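Library > Working Papers > Home and Craft Studies > Section 4

Skip to content Contents Authors References Cite

4. How households keep and use woven baskets

4.1 What people told us at the kitchen table

We had gone into the Kultum interviews expecting to talk mostly about buying, and we had written our questions with that in mind. What we got instead, over a good many cups of coffee and more cake than any of us needed, was a long and generous account of keeping. Our 20 households were happy to tell us where a basket came from (a market stall, a mother-in-law, a shop in Zallen that closed years ago), but they warmed up properly when we asked where it had lived since then. Baskets move through a house. One that starts out holding bread on the sideboard goes on to hold mail, then wool, then the odds and ends of a hallway, and it may well come back to bread again when guests are expected.

Radka Jurić, who carried out most of the home visits in June, noticed early on that people picked a basket up while they talked about it. They ran a thumb along the rim, pressed the base and turned it over to look at the underside. We had not planned to record any of this, but her notes were so full of it that we went back and added a short set of questions on handling. The answers form the basis of this section, and we are grateful to the families who let us return a second time.

4.2 The rim and the body

Most of our participants judged a basket by its rim first. This makes good sense to anyone who has repaired one – the rim takes the knocks, and it is usually where the hand goes when a basket is lifted in a hurry. A braided rim was the favorite by a comfortable margin, and people described it as "finished" or "kind to the fingers." Plain wrapped rims were liked well enough, though several people told us about wrapping that had worked itself free and caught on a sweater. The body of the basket drew fewer comments, apart from a general fondness for a close weave, which keeps crumbs and small buttons where they belong. The rectangular, round-cornered form in Figure 1 combines a tight weave with a braided rim, and it was a shape people found easy to fit onto a shelf.

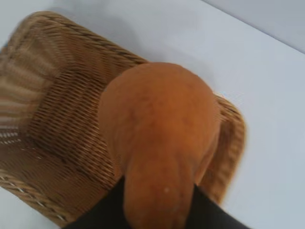
Figure 1. Rectangular wicker basket with a braided rim and closely woven walls.

4.3 Cleaning and small repairs

Cleaning habits varied a good deal more than we had expected. Some people only ever shook their baskets out at the back door, while others used a soft brush or a barely damp cloth and then left the basket to dry in a shady spot. Repairs were mostly modest. Loose ends were tucked back in and held with a dab of glue, and a broken strand was often simply trimmed and forgotten. One retired upholsterer in the Smits neighborhood had rebuilt an entire rim over 2 winters, and she was kind enough to show us the practice pieces as well. We take up her method again in Section 5, together with the question of where people now find suitable cane.

Related items

Mending at Home: Notes from the Skiklow Survey – Lorraine Lightfoot
Storage and the Shared Hallway – Tracey Tapley and Ximeng Luo
Cane, Willow, and Rush in Everyday Use – Kirsty Whiteley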